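Vorner Cell Software
Two-arm control, perception and planning for soft goods

Product code: VRN-2A
Ships as: download, with license key by email
In stock: yes

Overview | Modules | Requirements | Licensing | Support

Overview

Vorner is the software that runs a two-arm table cell working with cloth and other things that bend. It takes in the camera streams, finds the item and its edges, picks grasp points for each gripper, plans both arms together and sends joint targets to the arm controllers. It also records everything it saw and did, so a run can be opened later and stepped through.

Branevcombe sells Vorner as software only. Arms, grippers, cameras and tables are up to you. If the arm controller accepts streamed joint positions and the gripper reports its opening, Vorner can most likely drive it. The list of tested hardware is kept in the manual and changes with each release.

The package has three parts: Vorner itself, the Nyarko planner and the Itadport bridge. They install together and share one license key.

What it does

Cloth state estimate. Vorner keeps a mesh of the item and updates it from every camera that has a usable view. Parts of the mesh that no camera has seen for a while are marked as stale, and the planner treats them with wider margins. You can set how long "a while" is. The default suits towels and T-shirts. Slippery fabrics want a shorter setting.

Grasp selection. For each gripper the software scores candidate points along edges, folds and corners. The score takes in reach, finger clearance over the table and how many layers are likely to be between the fingers. The weights are in a text file. Most users leave all of them alone except the layer weight.

Wrist camera handling. Streams from wrist cameras are used mainly in the last part of an approach, when the higher view may be blocked by the arm. Vorner masks out the fingers using the gripper model, so they aren't taken for part of the item. If you change the fingertips you must load a new mask. The mask tool is in the Setup menu, under Grippers, and takes a few minutes for each wrist.

Fixed background mask. Shelving, stands, monitors and anything else beyond the table can be masked once for the head camera. Wrist cameras move, so for those the mask is built from the table plane and the cell model. Items past the far edge of the table are ignored unless you mark a zone there as a work zone.

Two-arm planning. Nyarko plans both arms as one system. It doesn't plan one and then fit the other around it. When both grippers hold the same item, the planner adds a limit on the distance between them, taken from the mesh. You can set a slack value so the cloth isn't pulled tight between the fingers.

Cable-aware limits. Cables on the outside of the arm can be entered as a minimum bend and a side of the wrist. Nyarko then rejects wrist turns that would wind past the limit. It is a simple model and doesn't track where the cable is.

Run log. Each run is saved as a folder with the camera streams, joint positions, the mesh and the planner's choices on one clock. The viewer plays them side by side. Failed grasps can be tagged in the viewer and exported as a separate set.

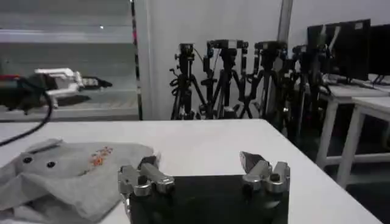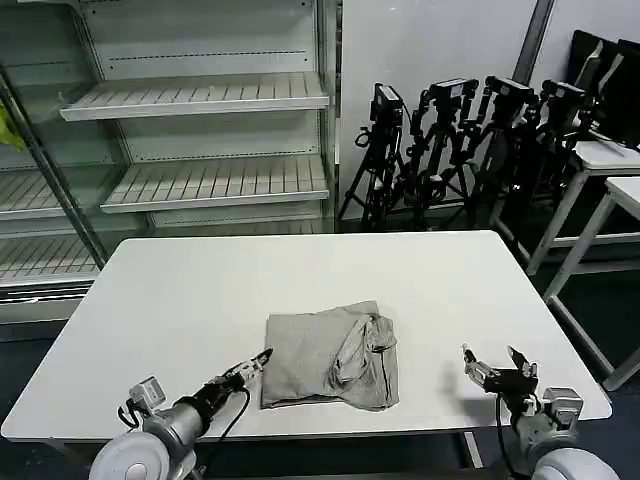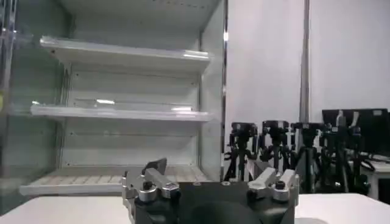

One user wrote in to say that the planner was fine from the first week but that the layer count had given them trouble on thin fabric, with the fingers taking two plies where the job asked for one. They had got around it by lowering the approach speed and raising the layer weight, and asked whether the two settings could be tied together.

They can be, from the current release on. Look for "Link approach to layer score" in the grasp profile. It is off by default so that existing profiles behave the same after an update. With it on, the approach slows down as the layer estimate gets less certain and goes back to normal speed once the estimate settles. Cycle time will go up a little on thin items and should not change on thick ones.

A second point from the same message was about fingertips. Narrow pointed tips get under an edge more easily but are less forgiving of an error in table height. If you run narrow tips, do the table touch-off at the corners as well as the center, and repeat it whenever the table has been moved.

Modules

Vorner core
Camera input, cloth mesh, grasp scoring, run log, viewer. Required.

Nyarko planner
Joint planning for one or two arms, collision checks against the cell model, held-item limits. Required for two-arm use. A single-arm cell can run with the controller's own planner if you prefer.

Itadport bridge
Connects Vorner to arm controllers, grippers and outside programs. Comes with a Python client and a plain socket interface. The bridge can run on the same computer as the core or on a separate one next to the controllers.

Task files

A job is written as a task file: a list of steps such as find, grasp, lift, lay, smooth and release, each with its own limits and a line saying what to do if it fails. Steps can name an arm or leave the choice to the planner. The package includes starter files for flattening, half fold, quarter fold and moving an item to a marked zone.

Starter files are written for a bare table with one item on it. Piles are supported only through the separate step "lift from pile", which is still marked as a trial feature. Expect to edit it.

Task files from the previous major version will load, but any step that used "regrasp" has to be changed to "release" followed by "grasp". The checker points to the lines.

Calibration

Calibration covers camera intrinsics, hand-eye for each wrist camera, head camera to table, and arm to arm. The tool guides you through the four stages in that order. A printed target is needed and the file is in the download. Print it at full scale on matte paper and fix it to something stiff.

White tables and glossy surroundings can cause trouble in the head camera stage if the exposure is left on automatic. Set the exposure by hand with the target in place. Leave it there for normal running too.

Glass doors and panels inside the field of view should be masked by hand. The depth estimate through glass can't be relied on, and the automatic mask doesn't always catch it.

Requirements

Operating system: 64-bit Linux, current long-term release or the one before
Memory: 32 GB minimum, 64 GB advised for three or more cameras
Graphics card: discrete, with at least 12 GB of memory
Disk: 800 GB free for run logs; the software itself takes far less
Cameras: at least one view of the whole table; wrist cameras optional but advised
Network: wired link to the arm controllers
Display: any, needed for setup and the viewer only

Vorner will run without wrist cameras. Grasping from a flat single layer is noticeably less dependable that way, and the layer estimate falls back to the mesh alone.

Safety

Vorner is not a safety system. Stops, fences, scanners and speed limits belong to the arm controller and the cell, and they must work with Vorner switched off. The software speed cap is there for tuning and must not be used as a protective limit. Read the integration chapter of the manual before the first powered run, and do that run with one arm at a time.

Licensing

Single cell, one year: $800
Single cell renewal: $600
Run log viewer only, per seat, one year: $400

A license covers one cell with up to two arms and any number of cameras. It can be moved to a new computer twice a year without contacting us. Updates are included while the license is current. When it ends, the software keeps running at the version you have, but task files made in later versions won't open.

Teaching labs can ask for a term license running from September. Send the name of the lab and the number of cells.

In the download

Vorner core, Nyarko planner, Itadport bridge
Starter task files
Calibration target, print file
Cell model templates with table, two arms and shelf unit
Manual and release notes
Python client with 13 short scripts

Known limits

Items with stiff parts, such as zippers or boning, are meshed as if they were soft throughout. Prints and embroidery can be mistaken for folds when the light is low from one side. Setting "texture tolerance" to medium helps. Items larger than the table aren't supported.

The viewer may drop frames when playing more than four streams at full size. The recording is complete; use half size for playback.

Support

Support is by email through the account page. Attach the run folder, or at least the log and one camera stream, and say which task file was loaded. Questions about arm controller firmware should go to the maker of the arm first.

Page updated Thursday, March 28, 2024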